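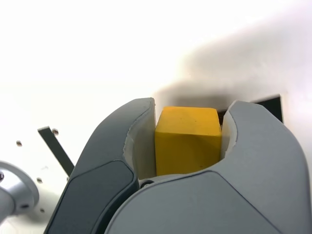 How often do I need to redo the grip calibration?

Once at the start of each session is plenty, and again any time you swap the finger pads.

5. Setting up the grip trials

I wrote this part of the Nakpan guide after repeating the Ustberg runs myself, so it follows the order I wish I'd used the first time. You'll want the Rosteck control software open and the arm parked before you begin.

1. Wipe both pads with a dry cloth. I did nearly a whole batch with dusty ones once and had to bin the lot.

2. Load the cube profile and set the closing force to level 4. You can go higher later on, but get your baseline first.

3. Put the cube on its mark, square to the fingers as best you can by eye. A slight tilt is fine – the method is meant to cope with that, and we want some of it in the data.

4. Press Close and let the fingers settle for 5 seconds before you lift.

5. Lift, hold for 7 seconds, then lower and open. Log it as held, slipped or dropped.

Note: "slipped" means the cube moved between the pads but stayed up. I used to lump these in with the drops, and it made the learned grip look far worse than it was. Please keep them apart!

Caution: keep your hands clear once you've pressed Close. If the cube is badly off its mark, press Stop and open the fingers before you touch anything.

6. Run the whole set again with the fixed grip, same cube, same force. In my March runs the learned grip slipped less on tilted cubes, and with straight ones I couldn't tell the two apart.

7. Save both logs to the Dustar folder before you close the software – it doesn't ask.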